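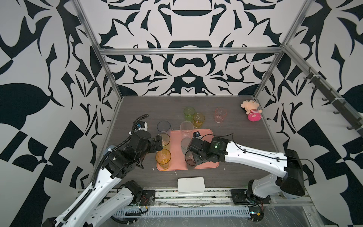 Softener output still reads 7 grains after regeneration

Posted by Vundow, 6 December 2020

Well water, raw hardness 34 grains per gallon at the pressure tank. The softener is a Valtance single-tank unit with a metered valve, installed by the previous owner in September. Output at the kitchen cold tap tests at 7 grains. I ran a manual regeneration last night and tested again this morning with the same result. Brine tank has a full 40 lb bag in it and water above the grid. The meter is set to regenerate every 3,000 gallons. Drinking glasses come out of the dishwasher with a white film that vinegar removes, so I assume calcium and not etching. Is the resin finished, or is this a valve problem?

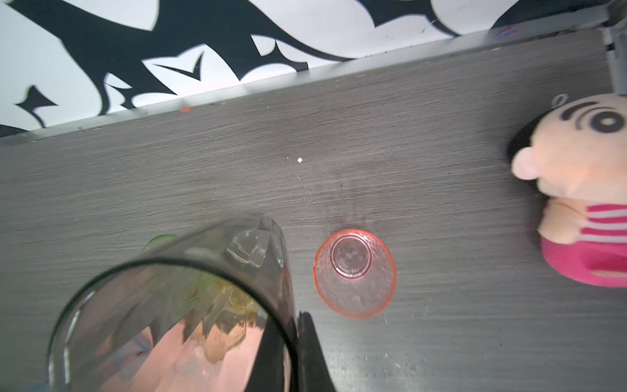

Dustier

Mine did this. Bad resin. Replaced the whole thing and it was fine.

Marcelino Goicoechea

I would not buy resin yet. Check these first.

Bypass. If the bypass valve is partly open, raw water blends with soft water and you get a steady low reading like yours. Test at a tap directly after the softener. Also confirm that the kitchen cold line is on the softened side. In many houses it is tied in upstream on purpose, although then you would see the full 34.

Meter setting. 3,000 gallons at 34 grains is more than a hundred thousand grains, well past the capacity of an ordinary home unit. The bed has been running exhausted for most of each cycle. Look up the capacity on the tank label, divide by your hardness, and subtract a reserve for one day of use.

Brine draw. Start a manual cycle and mark the water level in the brine tank. It should fall during the draw stage. If it stays put, clean the injector and its screen. A bed that was badly exhausted can need two full cycles back to back, with time for the salt to dissolve in between.

Iron. You did not give a figure. Get one before you spend money.

Vundow

Bypass handle was short of its stop. Closed it, output now under 1 at the utility sink. Will redo the meter setting tonight. Iron test kit is on order from Bickerstaff.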